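Two-arm table cell, left arm drooping with a pan in the gripper

Started by zsofia_biro, Saturday, July 20, 2019

zsofia_biro
Second post here, the first was me asking where the search button was.

I look after a small two-arm cell at Moten. Pair of black arms, one either side of a wooden top on an extrusion frame, overhead camera. We practise kitchen jobs, pan to bowl mostly. The left arm has started to sag when it carries the frying pan. Empty, it repeats beautifully. With the pan it comes in low on the near side and I get a following error on the shoulder joint, code 2567, usually when I have just sat down with a cup of tea.

What I've done so far: re-homed both arms, checked the base bolts on the left, swapped the gripper pads, told it off.
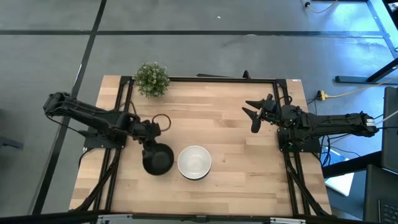
The payload in the controller is set to the weight of the gripper and pan from the kitchen scales. I did that in spring and haven't touched it since. Right arm has never thrown the code, but then the right arm gets the easy jobs.

Zsófia

grumbling_servo
Cables. It's always cables. Look at how they come off the base and hang down the frame. Every time that shoulder swings out it's lifting its own washing line. Clip them up with some slack at the joint and run it again before you touch a single number.

pallet_truck_pete
Disagree. The bundle hangs from the base, and the base doesn't move. What would it be lifting? My money is on the payload. You put in the weight, fine, but did you put in the centre of mass? A pan held by its edge or handle puts the load well out past the fingers, and the controller thinks it's sitting neatly at the flange.

grumbling_servo
And the power leads to the outer joints, Pete, do they travel by post?

zsofia_biro
Centre of mass is all zeros. I am now looking at the zeros. They are looking back.

pallet_truck_pete
There you go then. Measure from the flange face to the balance point of the gripper and pan together, put it in, save, restart the controller. On our Rornier the new figure doesn't take until you restart, which cost me a Friday.

marchuk_owner
Before you restart, write down the old values. Also check when the shoulder was last greased. Ours wants doing every 3000 hours and it gets grumpy under load well before it gets grumpy empty.

zsofia_biro
Hour meter says 1017, so I'll leave the grease alone. Centre of mass is in and restarted. Did 30 runs with the pan at normal speed and no 2567. It still sits a hair low at full reach.

grumbling_servo
A hair low. Cables.

pallet_truck_pete
Or the top isn't level with the base. Put a straight edge across the planks, wood moves in summer.

zsofia_biro
Borrowing the long level from Sarell on Monday. I'll do the cables as well, mainly so I can come back and tell one of you it wasn't that.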